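La cesta verde

Tiempo de lectura: 6 minutos
Imprimir
Enviar por correo electrónico

Mi tía decía que una despensa se ordena de atrás hacia delante, como se friega una escalera de arriba abajo, y yo le hice caso toda la vida hasta que heredé la suya. Entonces empecé por delante, claro, porque atrás no se llegaba. Abrías la puerta y te recibía una muralla de bolsas, y detrás de la muralla otra muralla, y en algún punto de aquel fondo tenía que estar la llave.

Lo de la llave lo sabía por una nota. La encontré pegada con celo por dentro de un cajón de la cocina, escrita con esa letra suya de receta médica: «La llave pequeña, con lo de comer». Nada más. Ni qué abría ni por qué la había guardado con lo de comer, ni si lo de comer era la nevera, la panera o el mundo entero. En casa de mi tía todo era lo de comer.

Vivía en Pirneo, en la parte alta, encima de lo que había sido la tienda. La tienda se llamaba Chin y vendía té, fideos, galletas de sésamo, pipas, salsas y unos caramelos de jengibre que te dejaban la lengua dormida hasta la hora de cenar. La había abierto con una socia que se volvió a su país cuando yo iba todavía al colegio, y mi tía siguió sola, aprendiéndose los paquetes de memoria por el color, porque leerlos no los leyó nunca. «El amarillo pica, el rojo no pica, el verde depende», me explicaba. Y yo me comía el verde, a ver de qué dependía.

Cuando cerró, subió a casa lo que quedaba. Todo. Mi madre calculaba que en aquella despensa había género para aguantar un asedio, y mi tía contestaba que los asedios no avisan. Luego siguió comprando, además, por correo, a un almacén que se llamaba Sosov y que le mandaba un catálogo gordísimo. El último pedido costaba 63 euros, con la factura doblada dentro de una lata de té. Lo sé porque abrí la lata buscando la llave.

Llegué en julio, con un calor de esos que te pegan la camiseta al respaldo del coche, y con la idea de quedarme dos noches. Me quedé 6. El plan era sencillo, o me lo parecía en la carretera: vaciar, limpiar, tirar lo caducado, repartir lo bueno y llamar a la inmobiliaria de Novombridge (se llamaba así, con toda la pompa, y era un local con una planta de plástico) para que fueran haciendo las fotos. La chica del teléfono me había dicho que una despensa vacía vende mucho. Una despensa vacía, me repetí yo delante de la muralla, con los brazos en jarras y ganas de sentarme en el suelo.

Me senté en el suelo. Y como ya estaba allí, empecé por el suelo.

La primera tarde saqué legumbres. La segunda, conservas, y me hice un corte tonto en el dedo con una tapa oxidada. La tercera llegué a la parte de Chin, que fue como abrir un baúl de cuando tenía ocho años - los mismos colores, el mismo crujido al apretar las bolsas - y allí se me acabó la eficiencia. Me puse a mirarlas una a una. Había dejado unas cuantas en una esquina y otras en una cesta, para decidir después, que es lo que hago yo con todo.
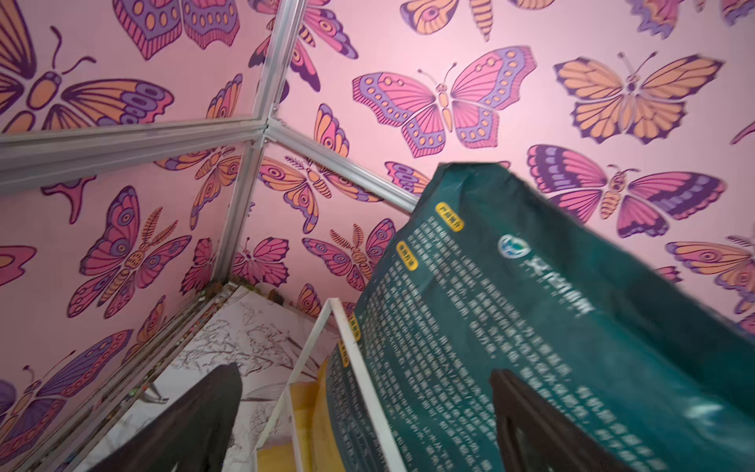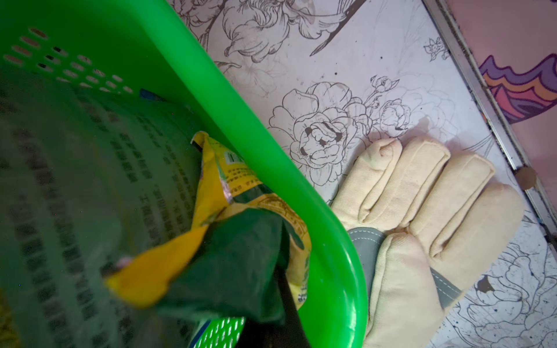 Decidir después fue a las once de la noche, con la ventana abierta y un vaso de vino del súper. Me había prometido un sistema: lo que no supiera qué era, fuera. Pero es que no sabía qué era casi nada, y con ese sistema me quedaba sin infancia en dos bolsas de basura. Cogí la verde oscura, la grande, la que estaba delante de las mariposas del papel rosa, y le di la vuelta como si por detrás fuera a venir en cristiano. Era todo letra menuda, blanca, apretadísima, párrafos y párrafos en chino con sus etiquetitas amarillas y redondeadas marcando los apartados. ¡Qué cantidad de cosas tenía que decir aquella bolsa! Mi tía habría dicho que el verde depende y la habría dejado en su sitio. Yo la dejé también, pero con culpa, que es la diferencia entre las dos generaciones.

Con la de la cesta fue peor. Era amarilla y verde, toda arrugada y retorcida, y tenía una cenefa muy historiada, amarilla y crema, como de mantel de domingo. Y yo esa cenefa la conocía. La conocía con el dedo, de seguirla mientras esperaba a que mi tía terminara de despachar. Me sentaba en una caja de refrescos, al lado del mostrador, y recorría el dibujo de una punta a otra, y si llegaba al final antes de que saliera la clienta, ese día me tocaba caramelo. Hacía trampa. Iba rapidísimo con las clientas habladoras y despacísimo con las que llevaban el dinero justo en la mano, para darle emoción.

Así que la saqué de la cesta, la alisé sobre la rodilla y me puse a seguir la cenefa con el dedo, a mis años, con el corte y la tirita. Fui despacio. Por la calle pasaba una moto. En el piso de al lado alguien tenía la tele puesta y se oía un concurso, aplausos, una musiquita, más aplausos. Llegué al final del dibujo y no salió ninguna clienta, y me dio por llorar un rato, sin mucho escándalo, como quien estornuda.

Después, ya que estaba, metí la mano en la bolsa.

No estaba la llave. Habría quedado precioso, pero no estaba. Lo que había era un papel doblado en cuatro, y en el papel una lista de la compra: arroz, lejía, pilas, felpudo. Felpudo subrayado. Me entró la risa con la cara todavía mojada. Me levanté, fui hasta la entrada y levanté el felpudo, que era nuevo, de esos de coco que sueltan pelo, y debajo no había más que baldosa. Le di las buenas noches al rellano y me fui a dormir.

La llave apareció dos días después y sin ningún mérito por mi parte. Yo estaba vaciando el arroz. Mi tía guardaba el arroz en un bote de cristal con una taza dentro para medir, una taza desportillada sin asa, y al volcarlo en un barreño para ver si tenía bichos (tenía) sonó un clic. Era pequeñita, de las de candado de maleta, con un hilo rojo anudado. La lavé, la sequé, la puse en la mesa y le di vueltas con la uña un buen rato. Con lo de comer. Pues sí, mujer, con lo de comer, pero podías haber puesto «en el arroz» y me ahorrabas las legumbres.

Ahora me faltaba saber qué abría. Probé en el escritorio, en el costurero, en una caja metálica de galletas que resultó que no tenía ni cerradura, en el buzón. Probé en el armario del baño, que tenía un candado desde siempre y que siempre me había parecido una cosa de mayores, y giró como si lo hubieran engrasado esa mañana.

Dentro había una hucha de barro, una caja de tiritas y un bote de caramelos de jengibre. En la hucha, 700 pesetas en monedas, que ya no valen para nada en ningún banco del mundo. Lo conté dos veces, por si a la segunda eran euros. Y pegado al bote, con celo, otro papelito con letra de médico: «Lo de las trampas».

Me lo tuve que leer varias veces, y eso que eran cuatro palabras. Luego caí. Los caramelos que no me habían tocado. Los de las clientas que llevaban el dinero justo, los de los días en que yo ponía cara de haber perdido. Me los había ido apartando, uno a uno, y seguramente se le olvidó dármelos, o me hice mayor de golpe un verano y le dio vergüenza, o esperaba a que se los pidiera. No lo sé. Con ella nunca se sabía. Lo mismo estaba muerta de risa.

Llamé a la inmobiliaria a la mañana siguiente. Les dije que la despensa no estaba vacía todavía, que calculaba que me llevaría un tiempo, y la chica me preguntó con mucha educación cuánto tiempo. Le dije que dependía. Me dijo que de qué. Miré la bolsa verde, que seguía en su esquina, y le dije que la llamaba luego.

Me comí uno, por supuesto. Estaba blando por fuera y como una piedra por dentro, y se me pegó a una muela de tal manera que tuve que ir al dentista a las 5 de la tarde, con cuarenta grados a la sombra, a contarle a un señor con mascarilla que me había comido un caramelo de hacía treinta años. Me preguntó a qué sabía.

No le pude contestar, tenía la lengua dormida.

Imprimir
Enviar por correo electrónico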